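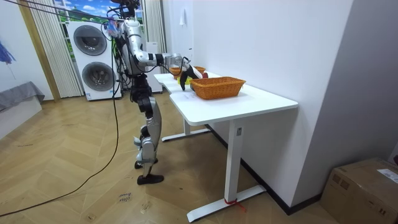

Play room sorting: baskets vs. bins, and do paper labels work?

parquet_pam
OK so I've been lurking on the small-space threads for ages and finally have something to post. We're redoing the long wall in the back room. White desk sections end to end running toward the window, herringbone floor, white wall, and for color the orange wicker baskets. The plan is one basket per kind of toy, with a sheet of paper in front of each one so whoever is cleaning up knows what goes where. Play food gets its own basket, blocks get another, and so on.

My question is whether anyone has kept a system like this going longer than 2 months. Ours starts in June when the cousins come and I'd like it to survive them!

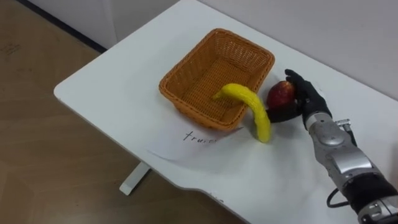
The fruit basket and its label, banana half in, half out.

mudroom_mike
Love the orange. I'd skip the paper though. We did paper signs on the craft table and they curled, slid around, got juice on them, and ended up as drawing paper by lunchtime. Get some clip-on tags and hang them right on the wicker.

parquet_pam
Yeah, the paper is curling a little already, I'll give you that. But I like that I can write a new one in two seconds when the categories change, and they change constantly around here.

tidyish
Disagree with Mike, sorry. Clip-on tags are a pain on woven baskets. They catch in the weave and then somebody yanks them and you get a broken strand poking out. I had a set of Strebel tags and threw the whole bunch out. Loose paper with marker is fine. If it bugs you, two bits of tape on the corners.

mudroom_mike
I've had the Mellar ones on for a year with no broken strands, so maybe it's the tag and maybe it's the kid.

tidyish
It's definitely the kid lol

blue_door_88
Can we talk about the size of that basket, because I think that's your real problem. That's a long banana! If you've got a whole set of the soft knitted-looking fruit, a pineapple or a bunch of grapes is going to take up half of it, and then everything else ends up hanging over the rim. I'd go one size up for food and keep the small ones for cars and crayons.

parquet_pam
Hmm, maybe. I bought a stack of 11 from the Nodska outlet and they're all the same size, so I'm kind of committed. The flared sides do help, you can pile stuff higher than you'd think. And I really don't want anything deeper because then it's just digging.

blue_door_88
Fair. Shallow is nice for little kids, they can see what's in there without dumping it. I still say you'll be buying a big one by fall — come back and tell me I was right.

hallwaycloset
Does your label just say "fruit"? Where do the vegetables go? We had an actual argument in this house over a felt tomato.

parquet_pam
Just fruit for now. Vegetables will get their own sheet. Tomato goes wherever the person holding it wants it to go, I'm not getting into that.

mudroom_mike
Tomato is fruit. Put it in writing.

tidyish
For kids who can't read yet, draw the thing next to the word. Doesn't need to be good. Mine looked like a yellow boot and everyone still knew it was the banana.

parquet_pam
Oh I like that, there's plenty of space on the sheet. Will do them all over in fat marker too, the one I used is pretty thin and white paper on a white table doesn't exactly jump out at you.

hallwaycloset
Colored paper! We got a 500 pack of pastel from the Ivdale shop and I'll be using it until I retire. Yellow or pale green would look great with the orange.

blue_door_88
Seconding colored paper. And a bigger basket.

parquet_pam
Pale green it is. Basket stays!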